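Blomqvist Ida bedding range
Single and double – duvet covers, pillowcases, comforters, throws
Page last checked 7 January 2026

We sell bedding, so you would expect us to tell you that new bedding changes a bedroom. It changes the bed. If your walls want replastering they will still want replastering when the parcel has been opened, and no amount of navy cotton will do anything about a draught. With that out of the way, Ida is the range we get asked about most, and we think most of it is worth the money.

What is in the range

Ida duvet cover. Cotton, button closure at the foot, inside ties at the two top corners. The ties are short. We have asked Blomqvist for longer ones twice and been told it is being looked at.

Ida pillowcase. Envelope back, no zip. Sold singly, which we prefer, as plenty of people sleep on one pillow and have a drawer full of unused second ones.

Ida comforter. Quilted, polyester filling, edges bound in the same fabric. Meant for layering: one in April, two or three in January. Blomqvist describes the filling as "cloud-weight". It is polyester filling of an ordinary weight and it does the job.

Ida throw. Brushed on one side only. Sheds for the first few washes, so keep it away from anything dark until it stops.

Dark colours and patterns

The question that comes up again and again is whether a dark duvet makes a small room gloomy. Blomqvist's brochure says navy "opens up the space", which we do not believe for a moment. A dark cover looks dark. What it does do is hide creases and the odd tea mark, and it sits well against brown furniture where a bright white one can look like a hotel trying too hard. 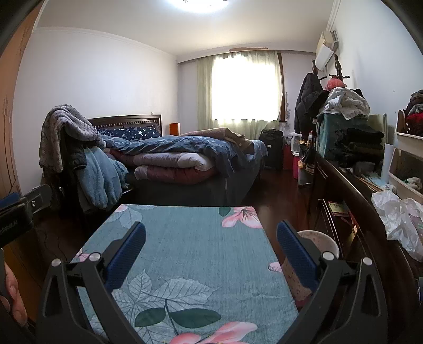

Navy bedding and a star pillow against a dark wooden headboard, with folded comforters in pink, mauve and maroon.

Mixing prints is another matter of taste that gets sold as a science. Stars, flowers and leaves can all live in the same bedroom if you like looking at them. Ronja Kvam in our shop is firmly in favour of a loud floral somewhere near a plain-ish bed. Halvard Hedlund would have everything grey. Neither of them has ever brought the other round, and customers tend to ask whichever one agrees with them already.

If you keep spare comforters on the bed, fold them to the same width and put the heaviest at the bottom. A stack takes up sleeping room, so measure first if you are tall. Otherwise the top of a wardrobe is fine for summer, in a cotton bag. We don't recommend vacuum bags for the Ida comforter. Ours came out flat after a season and never quite recovered, whatever the bag's packaging promised.

Washing

Wash covers and pillowcases at 40 before first use, inside out, with nothing pale in the drum. The navy does bleed. Blomqvist's label says "colourfast" and we would like to know what they tested it with.

Comforters need a big machine. A full-size drum will take one and not two. Dry them completely before folding – a comforter that feels dry on the outside can stay damp in the middle for a long time, and the smell is hard to get out.

How it compares

Wernov's cover is cheaper and thinner, with proper long ties. For a spare room we would buy that one. Uria's is softer from the packet, though the softness comes largely from a finish that washes out, and after that there is little between it and Ida apart from the price.

Delivery and returns

Covers, cases and throws are normally sent within 36 hours. Comforters come from a separate store and may turn up in a different parcel. You have 14 days to send anything back unused, and yes, you may unfold it and lay it on the bed to see the colour in your own light. Please do. Screens are hopeless with navy.

The makers' guarantee covers seams and buttons for 12 months. It does not cover fading, shrinking or cats.

Questions about sizes go to Arvid Engebretsen on the shop line. He will ask for the measurements of your duvet, and he means the duvet, not the mattress.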